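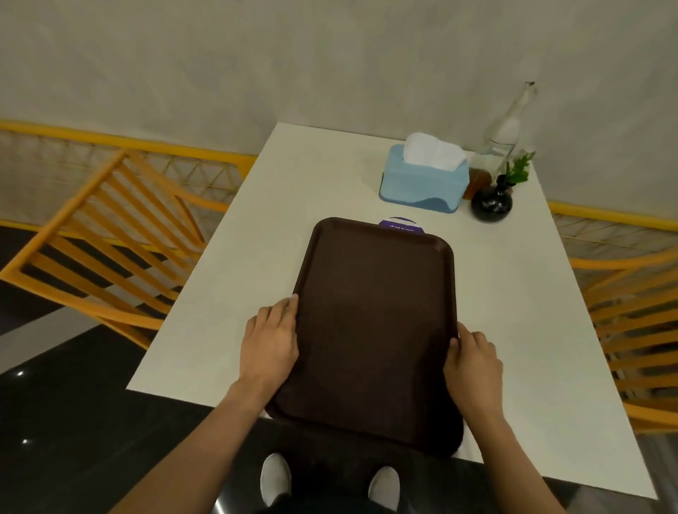

A tray with a smooth base is a tray for people who walk slowly, one reader wrote under our April piece on serving ware, and the Wuvport should have been left out of it. Two other readers agreed. The remark was fair enough to justify a longer test than the paragraph the tray got at the time, so I bought a second one and used the pair daily through the summer and into the fall.

Wuvport rectangular serving tray, dark brown
Reviewed November 6, 2020

Construction

The tray is a single plastic molding with rounded corners and a raised border. Length over the rim is 461 mm. Weight on a kitchen scale is 746 g, which puts it on the heavy side for plastic and well under the Prineton beech tray I have used as a reference for several years. There is no separate liner, no applied foil and no rubber insert. Color goes all the way through the material, as I confirmed by shaving a sliver off the underside of the older tray with a knife. Scratches therefore show as a change in sheen, and only at a low angle to the light.

The upper surface is matte. Wuvport also lists a gloss version, which I have not tested.

Stiffness

Most plastic trays in this price range fail here. Held by the long sides at mid-length and loaded in the center, a thin tray bows, and anything tall on it leans inward. I loaded the Wuvport with two full mugs, a teapot and a stack of side plates. Deflection at the center was visible against a straightedge but did not move the mugs. Held by the short ends with the same load, it bowed more. The maker's leaflet shows the short-end grip. I would ignore that and carry it by the long sides, with the fingers under the rim and the thumbs over it.

Torsion is less good. Grip the two long sides at different points along their length and lift unevenly, and the tray twists enough for one corner to drop. It springs back when set down. Neither tray has taken a permanent set, including the one that spent a week under a cast iron casserole in a cupboard.

The rim

The border does two jobs, containing spills and giving the hands something to hold. On the first count it works. A tipped glass of water stayed inside it on a level table, and I could carry the tray to the sink without losing any. On the second it is adequate. The lip is deep enough to hook the fingers over and the edge has been finished properly, with no mold flash on either sample. With wet hands it is noticeably harder to hold than the Urlow, which has molded handles. Large hands may find the thumb rests partly on the serving area, and that costs some usable space along both long sides.

The rounded corners matter mostly for cleaning. A cloth follows them in one pass. The Urlow has a tight internal corner that collects sugar and needs a brush.

Grip on the serving surface

This was the point of the original complaint. I repeated a simple tilt test with each of four items: a glazed mug, a straight-sided glass, a steel milk jug and a saucer. One end of the tray was raised on a stack of thin books until the item moved.

Dry, the mug and the jug held to a steeper angle than I would ever tilt a tray while walking. The glass held slightly less well. The saucer, with its narrow glazed foot, moved first. The matte finish clearly helps, and the result was closer to the Urlow's textured base than I had expected.

Wet, the order stayed the same but every item let go early. A mug with a ring of condensation or spilled tea under it slides at a slight tilt, and once moving it does not stop until it meets the rim. The reader is right about this. A damp paper napkin under each item cures it. So does a cut piece of shelf liner, which stays flat and can be rinsed.

On the table

The underside is as smooth as the top. On a laminate or painted table the tray can be pushed along with one finger, useful if you load at one end and serve at the other, and a nuisance if children are reaching across it. If it is left lengthwise on a small table with one end past the edge, a knock from the side will swing it. Four adhesive silicone feet stopped this completely. They also raised the tray just enough to get fingertips beneath the rim, and that alone improved the lift. I consider them a required part and am annoyed that they are not in the box.

Heat and washing

Wuvport rates the tray for the top rack only. In my machine it fits nowhere but the bottom rack, standing on its long side, so that is where it went. After five months the older tray shows no warping that I can detect on a glass plate, although the surface has become a shade paler than the newer one, which has been washed by hand. Coffee and beet juice wiped off both. Turmeric left overnight could not be seen against the dark brown, and what that says about its stain resistance I do not know.

A saucepan straight from the stove left a faint shiny ring. The leaflet warns against hot pans, so this is on me.

Dust and crumbs show readily on the dark color. So do dried water drops if the water is hard – wipe it with a towel after rinsing.

Against the alternatives

The Urlow is lighter and has better handles and the textured base. It also flexes more under load, and its texture holds grease. The Prineton is far stiffer than either and quieter when a cup is set down on it, but it has to be oiled and must not be soaked. Ó Conaill sells a melamine tray of nearly the same footprint. I had one on loan for a week and it chipped at a corner on its first fall onto tile. The Wuvport fell twice from counter height and has a small dent in the rim to show for it.

The retailer's page carries 1207 customer ratings for the brown version. I read the negative ones. Most concern slipping when wet, a smaller group concerns trays that arrived bowed, and neither of mine did. Check with a ruler across the base on arrival and return it if it rocks.

Verdict

Recommended for carrying breakfast or drinks over short distances indoors, with silicone feet added below and a liner above if the cups are likely to be wet. For outdoor use, stairs or one-handed carrying, buy the Urlow. The April listing has been amended to mention the wet grip, and the older tray stays in use in my kitchen with its feet on.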